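Walking to Dulham and back, one lunch hour at a time

A few of you wrote in after the last newsletter to ask how the walking is going, so I'm giving it the long slot this time. If you only come here for the soup recipes, skip to the bottom and forgive me.

Quick catch-up for the new folks. In January I got a cheap step counter (the kind that clips on your waistband and does one thing) and decided I'd walk the distance from my front door to Dulham without ever going to Dulham. I lived there for two years when I was first out of school and I have a soft spot for it. So every loop of the reservoir, every trip to the post office, every lap of the grocery store parking lot goes into a notebook, and then I move a pin along a paper map taped inside the pantry door. My family thinks the map is ridiculous. They also check it every time they get cereal!

My daily goal is 4,000 steps. I know, I know, you're supposed to do more than that. I tried the big number first and quit in nine days, sulking. At 4,000 I can get most of it done at lunch, and on the days I feel good I keep going, and on the days it's sleeting sideways I march up and down the hallway with the radio on. My worst day since I started was 2,907, and I had a head cold, so I'm letting myself off.

What surprised me is how much the route matters. The reservoir loop is pretty, and I got sick of it by the third week. Same geese, same bench, same man-made hill. Now I pick a street I've never been down and go to the end of it. There's a whole block behind the old laundry where every single house has a different color of front door, and I'd driven past the turnoff for years. I found a tiny shoe repair place that way too, and had the heels on my brown boots done for less than a pizza. 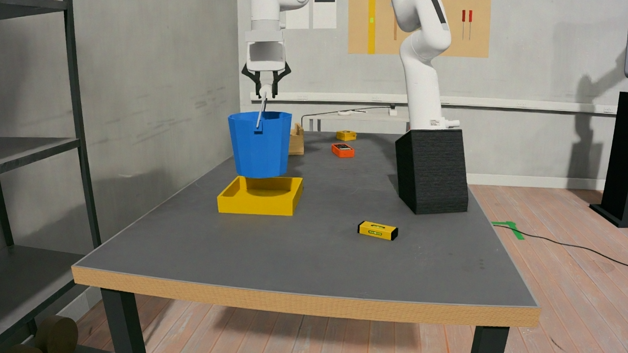
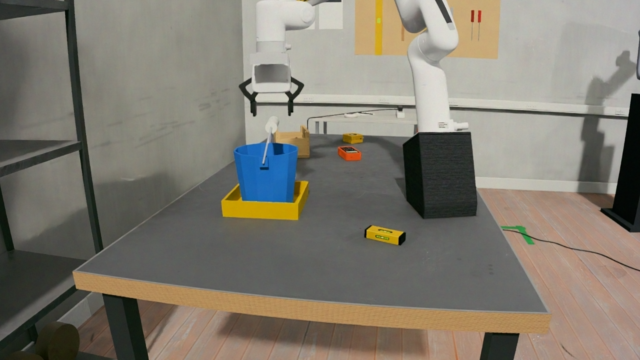
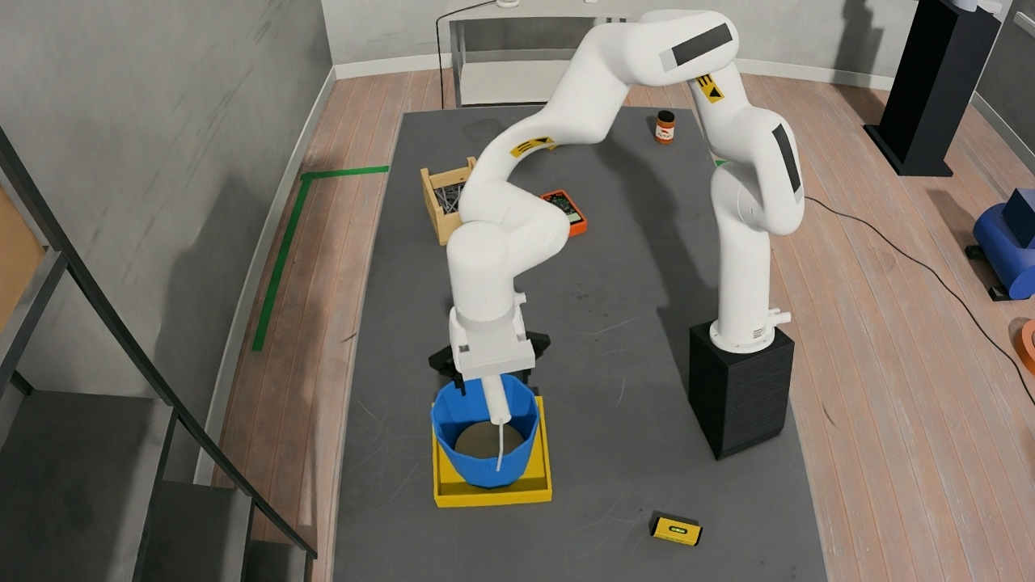

Speaking of boots, let's talk about feet, because I get more mail about feet than about anything else. I started out in my old gym sneakers and got a blister on each heel the size of a quarter. Then I bought a pair of Sorkmont walkers on sale, one half size up, and wore them around the house for a week before I took them outside. Much better. They're ugly as anything, sort of an oatmeal color, and I've stopped caring. Two pairs of thin socks beat one thick pair, at least on me, and I'd spend the money on socks before I spent it on a fancy jacket.

I also carry a thermos now. Pap tea, which a reader put me onto in the fall, is smoky and a bit strange and really good after you've been out in the wind for half an hour. I drink it standing up on the footbridge and look at the water and feel like a person in a movie. Then I remember I have to be back by one and more or less jog home with the lid rattling.

A few of you asked about walking with company. I go both ways on it. With a friend I walk farther and don't notice, but I see nothing at all, and once we talked so hard we missed the turn and ended up out by the tire place with no sidewalk. Alone I dawdle. I stop for cats. I've read every flyer on every pole between here and the library (there is a piano going free on Flindov Avenue if you can get it down the stairs, and I think that "if" is carrying a lot of weight).

As for the pin, it's past the river and just coming up on the county line, where I remember a diner with very good rye toast. I've promised myself that when the pin gets there I'll make rye toast at home and eat it in my coat. When it finally gets to Dulham I may have to take the train out and see the real thing, though part of me is nervous they'll have painted the station.

If you're doing a pretend walk of your own, write and tell me where you're headed and how far along you are. I'd love to print a list next month. A reader who's "walking" the coast has over 400 miles behind her, so no pressure on the rest of us.

Soup this time is split pea, and it wants to soak overnight, so start tonight if you'd like it tomorrow.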